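Simulation Stage for a Home-Built Panel Operator
Project report, Clinden shared workshop
Mateja Radulović

1. Purpose

The project aims to build a small two-finger arm that can work the controls on a bench panel without supervision. The arm is being assembled at the Clinden workshop. Motor drivers arrived late, so the control software was written and tested in simulation first. This report covers that stage, carried out in October.

2. Setup

The simulated room was modeled on the corner of the workshop where the arm will stand. The control loop, named Nyanda, takes one wrist view and outputs a position for the hand and an opening for the fingers. A second program, Wotadska, resets the panel between trials and turns it to a new angle on the table. Each trial starts with the fingers open and ends when the target control changes state or when 18 seconds have passed.

The lever, the toggle switch and the white button were chosen as targets. They call for different motions: a slide, a flick and a straight push.

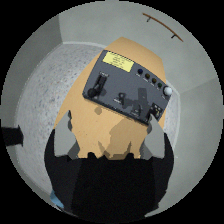

Approach direction had more effect on the results than speed. With the panel turned away from square, the fingers often reached the right spot at the wrong angle and slid off the control. The first version of Nyanda corrected position only. Adding a wrist rotation step before the final descent removed most of these misses.

3. Results

A batch of 200 trials was run with each version. The first version failed 52 times and the second failed 18 times. Most remaining failures involved the toggle switch – the planner lost the target once a finger covered it. The white button gave no trouble in either batch.

Contact forces were not tuned. The simulated lever moves with constant friction, and a real one will not.

4. Next steps

The arm will be mounted on the Tivoslow base plate once the last 3 joints are wired. The trials will then be repeated at half speed, starting with the white button. The toggle switch will be left out until the planner can hold a target position while the view is blocked.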